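Metal hangers and the spare room closet

I finally got to the closet in the spare room this week, starting with the jackets and other light layers. 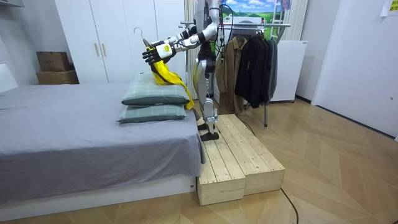

What stays on a hanger

The rule I settled on last September still works for me. Anything with a zipper, a collar or a strap gets hung up. T-shirts and sweatpants get folded. The yellow piece with the black trim goes on a hanger, even though it creases if you look at it wrong.

I use the bed for all of this. Clothes go down on the gray fitted sheet, each one gets its hanger, and then it moves to the rack. I leave the pillows where they are and work around them, though they do end up under a sleeve now and then.

The hangers

I bought a pack of 15 metal ones from Cliko. The hook is thin and fits over the rail easily. Slippery fabric slides off one side, so I close the top snap or button first. My old Gaber hangers were thicker and took up too much of the rail. Those went in a box for Telmo Robles, who has a bigger closet than I do.

Still to do

The winter coats need to be brushed before they go in the garment bags. There are five, and two have buttons missing. I also want a second rail, and the Trullari one is 168 cm, so I need to measure the wall again before ordering. The shoes can wait.

Posted March 2026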